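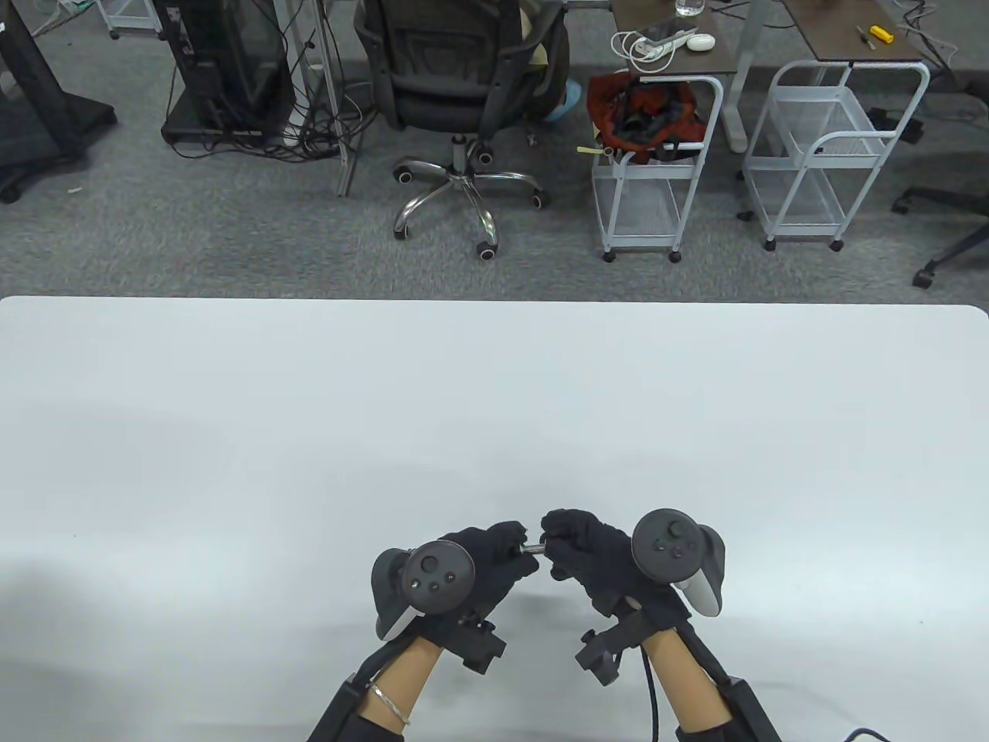

Table work with gloves and hand controllers, Grambridge office.

Call for participants: seated hand tasks at a table
Heta, Grambridge. Reference 1428.

Heta is recruiting 12 adults for seated table work at its Grambridge office. Participants wear black gloves, with a controller at each hand and a strapped module on each forearm. The tasks consist of picking up, turning and passing small parts from one hand to the other over a white tabletop.

Each participant attends seven sessions of 100 minutes, breaks included. Sessions run until the end of November. Straps are fitted by staff and adjusted before each task.

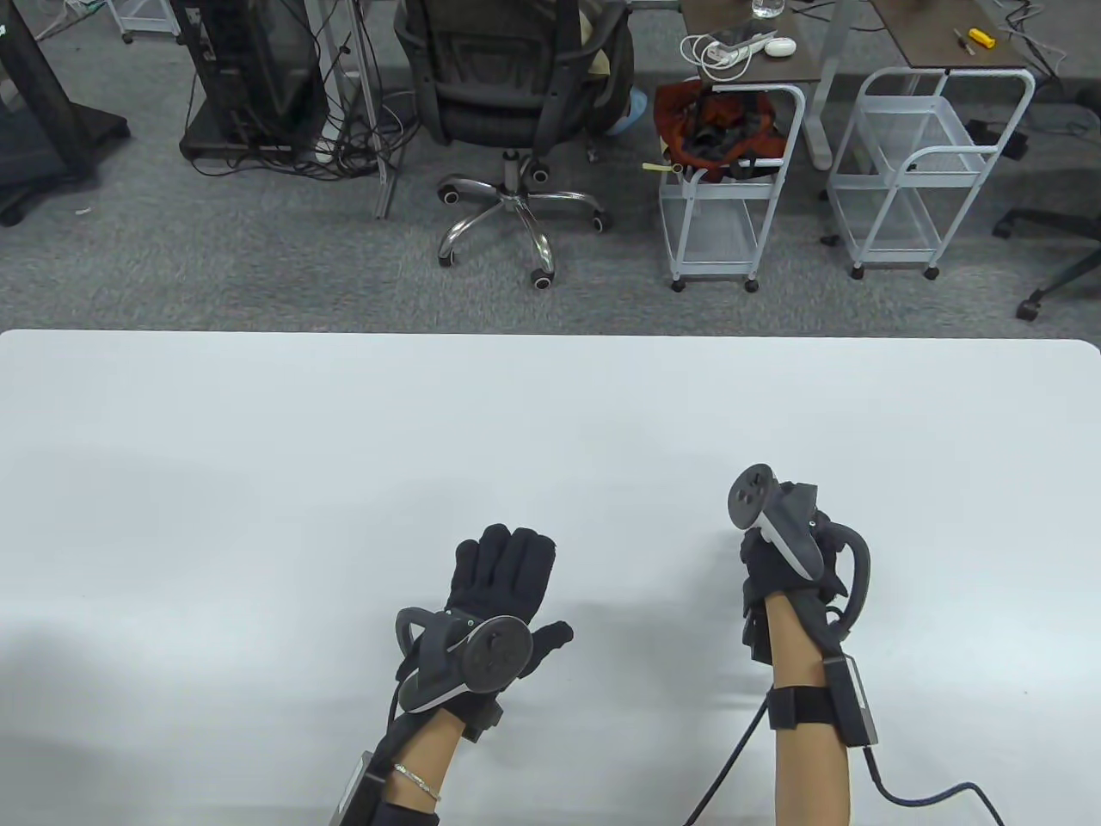

Sleeves must be short or rolled above the elbow. Thin bracelets may stay on if they do not sit under a strap. Cables run from the forearms, so participants remain at the table during a task and wait for staff before standing up.

Requirements:
Aged 18 or over
Full use of both hands
No skin complaint on the hands or forearms
Able to follow spoken instructions in English

Previous experience is not needed. Travel from Nundley is refunded on production of a ticket — parking is not.

Apply in writing to the Hämäläinen desk at Heta, quoting the reference and stating glove size and the hand you write with. Applications close 2022-04-17.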